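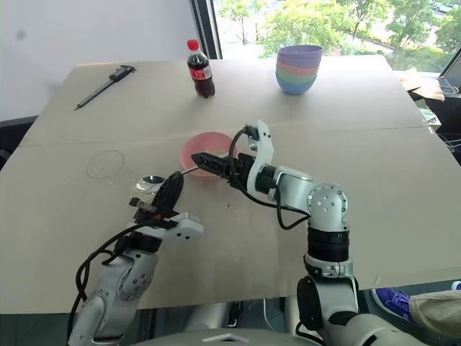

By Mudassar Sethi, Follden Metrology Circle
Filed under: Bench Practice

Members have asked for a written version of the December talk on caliper checks. The notes below cover hand-held calipers only, both vernier and digital. Micrometers and height gauges will be treated separately by Shireen Mokgethi in the spring issue.

A caliper is usually sent out for calibration once a year. In a small shop that interval is often the only check the tool gets, and a drop onto a concrete floor in the second month goes unnoticed for the other ten. An interim check at the bench takes a few minutes and catches most of the damage that matters.

Start with cleaning. Wipe the beam, the jaw faces and the end of the depth rod with a lint-free cloth and a little isopropyl alcohol. Close the jaws on a strip of clean paper and draw the paper out slowly. Open and close the slider through its full travel. It should move with even drag. A tight spot near the middle of the beam usually means a burr, and a burr can be felt with a fingernail before it can be seen.

Next, close the outside jaws with light thumb pressure and hold them up to a window. No light should pass between the faces. A wedge of light at the tips indicates wear or a sprung jaw. Open and close five times and record the zero reading each time. On a digital tool with 0.01 mm resolution, a spread of more than one count calls for another cleaning. If the spread remains, tag the tool.

For the length check, use gauge blocks at three points across the range. On a 150 mm caliper we use 25, 75 and 125 mm. On the long 600 mm calipers, support the beam at both ends, or sag will show up in the reading. Measure each block close to the beam and again at the jaw tips. The difference between the two positions is the jaw error, and it is the figure most often missing from the shop records we are sent. Inside jaws are checked against a plain ring gauge, rocking the tool slightly to find the maximum reading. The depth rod is checked on a surface plate, with the end of the beam sitting square on a block.

Let the blocks and the caliper rest together for an hour first. Steel grows by 11.5 micrometers per meter for each degree Celsius, so a 125 mm block that is five degrees warm will read 0.007 mm long. That is small against caliper tolerances, but handling adds to it.

Nomvula Mahlangu has compared check sheets from the Clustholm and Stultutier shops, 374 in all. Jaw error was the leading cause of rejection at both sites. Zero drift came second, and most of those tools passed after cleaning.

A blank check sheet is available from Pieter Nkosi at the parts counter. Please write the serial number on every page. Completed sheets for the winter round go in the gray tray by 4 p.m. on the last working day of the month.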